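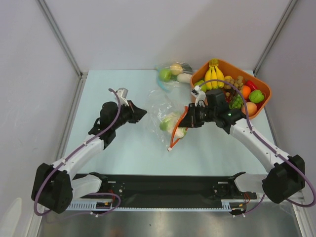

One reader who runs a similar twin-arm cell wrote in after the last issue to say that our gripper comparison was too kind to narrow fingers, and that any fingertip will look good on boxes. Try them on a zip bag, the message went on, and count how often the slider gets away.

Fair point, and the March bench time went on exactly that. The two candidates were the Berkar pointed fingers, which we have had on both arms since the rebuild, and the Bustell flat pads, which are wider and have a softer face. Arms, controller and wrist cameras stayed as they were. The task was to close a clear bag with a cabbage in it by drawing the slider along an orange zip strip. Each finger set did 100 trials, giving 200 in all, with the bag put down by hand at a fresh angle every time.

The Berkar fingers closed the bag in 81 trials and the Bustell pads in 64. The gap comes almost entirely from the first grasp. A pointed tip can get in beside the slider when the strip is lying flat on the table. The flat pad tends to land on the strip and push it down, after which the arm pulls on film and the slider stays where it was. Once either type had a proper hold, the pull itself was much the same.

The pads did better at steadying the bag. With the pointed fingers the holding arm sometimes pinched too little film and the whole bag slid across the table with its contents. We have not yet run a mixed pair (pads on the left, points on the right), though that is the obvious next step and the mounts allow it.

Grip force was set lower than we normally use. At our usual value the pointed tips marked the film, and two bags split along the seal. Those two trials are counted as failures.

Cameras caused more trouble than expected. Clear film throws bright reflections under the enclosure lights, and the depth reading over the folds is poor. The coloured strip is what makes the task workable -- the Congate tracker follows it well and more or less ignores the bag. A short run with uncoloured strips was stopped early for that reason and is not included in the figures.

Cable routing also needs a note. With the Szabó clips at their present spacing, the wrist cable has enough slack for a full roll, but the loop swings wide when the arm reaches towards the back of the table. Anyone copying the layout should check clearance over tall baskets before running at full speed.

Trial logs and the finger mount drawings are in the shared folder under bench note 104. The mixed pair will be written up there first.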